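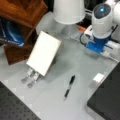
A blank white card and a black pen on a light gray tabletop.

26 May 2023
By the Karpenko Office Practice Desk

Every shared worktable deserves a few inches of open surface. Institutions tend to measure a workroom by what it holds, and the staff guide at Nedaria still lists 200 items under "table supplies." This office considers that list too long. A pen should lie where a hand can find it.

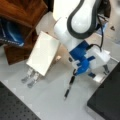 Storage is the harder question. A wooden box or cabinet near the work is preferable to a closet down the hall, provided that it is emptied on a schedule. We recommend 20 minutes every 2 weeks. The Trilitz branch adopted that practice in December, and its supply orders have since been smaller.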